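Jatoi adds peeled alloy bar to its Jurwood stock range

Metals distributor Jatoi has begun stocking peeled and polished round bar in 17-4 PH stainless at its Jurwood service center. The material is supplied by the Manent mill in the solution-annealed condition (Condition A), with age hardening to H900, H1025 or H1150 done to order.

Diameters run from 0.5 in to 8 in. Bar up to 3 in is held in 12 ft random lengths, and larger sections are sold as cut blanks. Each heat ships with a mill certificate showing chemistry, grain size and room-temperature tensile results. Ultrasonic testing is standard on diameters above 2 in and optional below that.

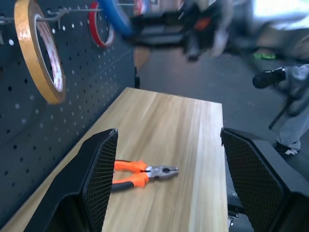
The first delivery, received in October, came to 425 bars from two heats. Of these, 206 are already allocated to pump shaft and valve stem orders. Jatoi says the remainder is open stock and can be cut and dispatched within two working days. Heat-treated material takes longer, typically six to eight working days depending on furnace load.

Cutting is carried out on a Jirkix band saw line installed earlier this year. The line holds a length tolerance of plus 0.06 in, minus zero, on bar up to 6 in. Orders for the two largest sizes are cut on the older saw and carry a wider tolerance.

Minimum order weight is 442 lb for full bars. There is no minimum on cut blanks, though a setup charge applies to single pieces. Hardness checks after aging are made on one piece per furnace load unless the purchase order calls for more.
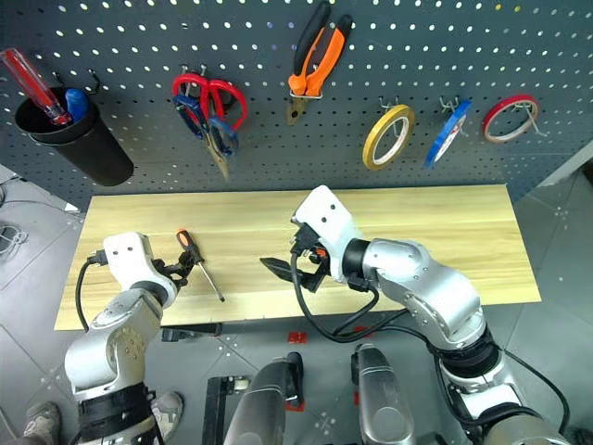

Hand tools and tape rolls on a pegboard.

Manent has reserved a further 2000 bars for the same program, with sizes to be fixed after the first quarter. A flat bar range in the same grade is under review. Prices are quoted on request and include the current alloy surcharge.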